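Skikholm fitted sheet, gray, queen
Reviewed by Kerubo Mugo, 18 April 2021

I bought two of these in October to replace a set that had worn through at the feet. They have been on the bed in turn ever since, changed every week.

The elastic runs all the way around and still grips. Our mattress is 10 inches deep and the corners stay put, even on my husband's side. It would be tight on anything much thicker.

The cloth was stiff at first and took a few washes to soften. It pills a little near the pillows - not enough to bother me. It also dries slowly on a rack, so plan for that if you don't own a dryer.

My one real complaint is the label. It is sewn into a side seam, so I still put the sheet on the wrong way around half the time. A tag at the foot end would fix it.

I would buy it again, but only in gray. My sister's white one went dingy by winter. 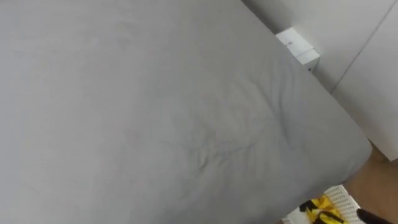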